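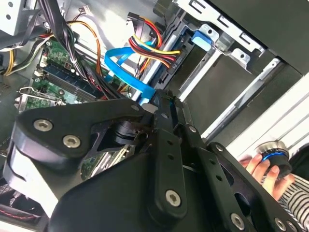
A robot gripper inside a desktop computer. Look for the green motherboard and the loopy blue cable!

Okay, quick question before we start. How many things have you picked up today? A spoon, a sock, a pencil, maybe a grumpy cat? Your hand worked out how to grab every one of them, and you didn't have to think about it at all. Robots don't get it that easy, and I love testing how they do it!

A robot's "hand" is called a gripper. I've been comparing 2 of them, and I call them Windement and Protar (they sound like wizards, I know).

Windement has stiff, flat fingers. It's great with boxes and blocks, and it squeezes the same way every time. Give it a plastic egg, though, and the egg shoots across the room. I have chased that egg a lot.

Protar has fingers made of little bars joined together, so they can fold around things. Eggs are no problem! Thin stuff is harder. It once spent a whole morning trying to pick up a playing card and mostly pushed it off the table.

So why go poking around in a computer? It's a super tricky place for a gripper. There are cables crossing all over, metal edges, and skinny slots where parts plug in. A big gripper can bump one thing while it's reaching for another. A camera near the robot's wrist helps, but the gripper itself blocks a lot of the view. Try tying your shoes while wearing giant oven mitts and you'll get the idea.

To be fair to both grippers, I give them the same 6 jobs in the same order, and I write down every grab, even the silly ones. My notebook is up to 2,811 grabs now. When I hit 3,000 I'm having cake.

Want to try it at home? Tape 2 popsicle sticks to your finger and thumb, then pick up a grape, a coin and a piece of string. Write down which one was hardest. For me it's the coin, every single time!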